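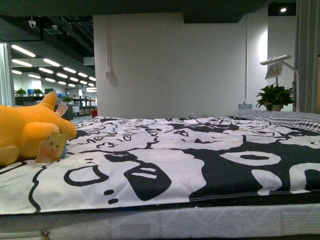
Who will run the Neller business in Premville once the current managing director leaves?
The finance director takes over on an acting basis until a permanent appointment is made, and the company expects to name someone before the end of the year.

Home News Appointments Agencies Media Jobs

Neller managing director to join Wibisono

3 minute read

Neller, the advertising and design agency, has confirmed that its managing director is leaving to take charge of the new regional office being set up by Wibisono, the online retail group. The move was announced to staff at both companies on 28th March.

The departing managing director has been with Neller for 15 years, having joined as an account manager when the agency was still working out of two rooms above a bank. The agency now employs 294 people, most of them at its main office in Premville, and handles accounts in food, travel, insurance and household goods.

Wibisono said the new post would cover sales, marketing and relations with sellers across the region. The group has until now run its business there from its head office, with a small team travelling in when needed. It signed a lease on a building near Premville station in January and plans to have 100 staff working there by the time it is fully open.

"We wanted someone who knows the market and knows the people in it," the company said in a statement. "Our sellers have been asking for a local office for a long time, and they will now have one."

The group has over 2,000 sellers in the region on its books. Many are small firms which sell through Wibisono as well as through their own shops, and a number of them have complained in the past year about slow payments and about how hard it is to reach anyone by phone. Wibisono said a seller support desk would be the first part of the new office to open, followed by the advertising sales team. 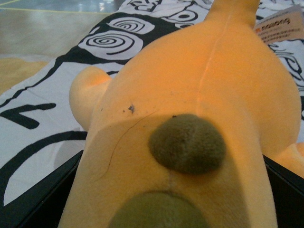
By the Appointments Desk | News

Neller said the change would not affect its clients and that the handover had already begun. The finance director will act as managing director in the meantime while keeping the finance job. A search firm has been brought in, and the agency said it would look at candidates from inside and outside the business.

The agency has had a mixed 12 months. It lost the regional rail account early on, which led to a number of jobs going in its print department, but later picked up the advertising for Ekard, the payments company, after a pitch against three other agencies. The Ekard work is now its largest single account and takes in television, outdoor and online.

Ekard said it had been told about the departure in advance and was happy with the arrangements. Its contract with Neller has two years left to run. The team working on the account is not changing, and the next campaign is still due to go out in the summer as planned.

There had been some talk in the trade that Wibisono would take its own advertising to Neller as part of the move. Both companies said this was not the case. Wibisono does most of its advertising with an in-house team and said it had no plans to appoint an agency. Under the terms of the departure, the outgoing managing director will also be unable to approach Neller staff or clients for a year.

The appointment is the latest in a run of moves from agencies to online retail and payments firms. Agency heads in Premville have said for some time that they find it hard to match the pay on offer, particularly for people with experience of buying online advertising. Neller raised salaries in that department last year and has since started a training scheme for school leavers, the first of whom finished their course in the winter.

Wibisono has been moving more of its senior jobs out of head office as it grows. It opened a warehouse on the Premville ring road two years ago and extended it last year. The warehouse has its own management and will stay separate from the new office, although the two will share a recruitment team. Advertising sales, where sellers pay to have their goods shown higher up in search results, is now the fastest growing part of the group, and the regional office will be expected to build on that.

The group declined to say what it was spending on the new office or how much of the work would be moved from elsewhere. It said no jobs at head office would be lost.

Vacancies at the office will be advertised on the Wibisono website in stages. Posts in seller support and account management are open now, with advertising sales and marketing roles to follow once the new regional head is in place. Neller said anyone interested in the managing director's job should contact its search firm directly, and that it would not be taking applications through the Premville office.

Contact the newsdesk | Advertise | Terms of use | Copyright, all rights reserved | Back to top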